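Support > Kitchen Water > Under-Counter Filters > Drostley 2 > Installation Guide

Search the manuals Enter model or part number Go

Filed under: Installation, Cartridge replacement

Section 4. Mounting and Connecting the Drostley 2 Filter Unit

Complete Section 3 (Checking the Supply Line) before starting. The unit connects to the cold water line only. Connection to a hot line will deform the cartridge seals and voids the warranty.

4.1 Positioning the bracket

1. Clear the cabinet floor and wipe down the side wall where the bracket will be mounted.
2. Hold the bracket against the wall with the arrow pointing up. Leave enough clearance below it to lower a cartridge straight down out of the head. The paper template supplied with the unit shows the minimum clearance as a shaded area.
3. Mark both screw positions with a pencil.
4. Drill pilot holes. Do not drill through the cabinet wall into an adjoining appliance space.
5. Fasten the bracket with the two screws supplied. Tighten by hand.

Note: Cabinet walls made of thin panel may not hold the screws. Use the Prarum backing plate (sold separately) and follow the sheet packed with it.

4.2 Connecting the supply

1. Close the cold water shutoff valve under the sink.
2. Open the cold tap at the sink to release pressure. Leave it open.
3. Place a shallow tray under the valve.
4. Disconnect the existing cold supply hose from the valve. Water left in the hose will drain into the tray.
5. Thread the tee adapter onto the valve outlet. Check that the rubber washer is seated flat inside the adapter before tightening.
6. Reconnect the supply hose to the upper outlet of the tee.
7. Push the blue tube into the side outlet of the tee until it passes the second stop. Pull back gently. A tube that moves has not been fully inserted.

Caution: Do not use thread tape on push-fit outlets. Tape fragments can lodge in the check valve and reduce flow.

If the shutoff valve has a compression outlet, the standard tee will not fit. Order the Flekus adapter kit and disregard step 5. The kit includes its own washer, and the standard washer must not be used with it. 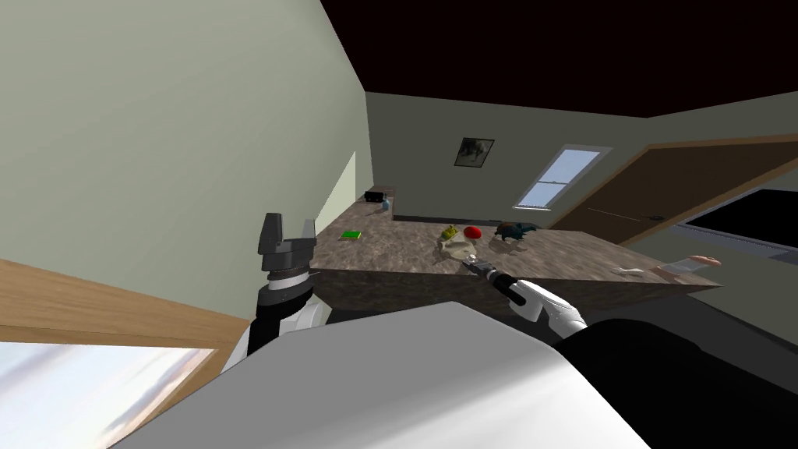
4.3 Installing the filter head and cartridge

1. Slide the filter head down onto the bracket until it clicks.
2. Push the free end of the blue tube into the port marked IN. Push the white tube into the port marked OUT.
3. Route both tubes so that they bend gradually. A kinked tube must be cut back and reinserted with a square, clean end.
4. Remove the cap from the cartridge. Do not touch the sealing rings.
5. Insert the cartridge from below and turn it clockwise to the lock mark.

Note: The Ateş ceramic cartridge is longer than the standard carbon cartridge and needs the extended clearance shown on the template by a broken line. Both types use the same head.

4.4 Flushing and leak check

1. Close the sink tap and connect the white tube to the filter faucet as described in Section 5.
2. Open the shutoff valve slowly, then open the filter faucet.
3. Run water until the stream is steady and free of air. The first water may be gray with carbon dust. Do not drink it.
4. Close the faucet and dry all fittings with a paper towel.
5. Inspect each fitting after one hour and again the next morning. Replace any tube that shows moisture at the port.

Caution: If a fitting leaks, close the shutoff valve and release pressure before removing the tube. Press the collar in evenly on both sides while pulling. Forcing the tube will score it.

4.5 Setting the cartridge counter

The counter on the filter head is set at the factory for the carbon cartridge, rated at 3,000 liters. For the ceramic cartridge, hold the button until the display shows C, then release. The display flashes when 200 liters of capacity remain. Reset the counter only after a new cartridge has been locked in place.

The stored reading is kept when the battery is removed for less than a minute. After a longer interruption, enter the last reading by hand using the table in Section 7.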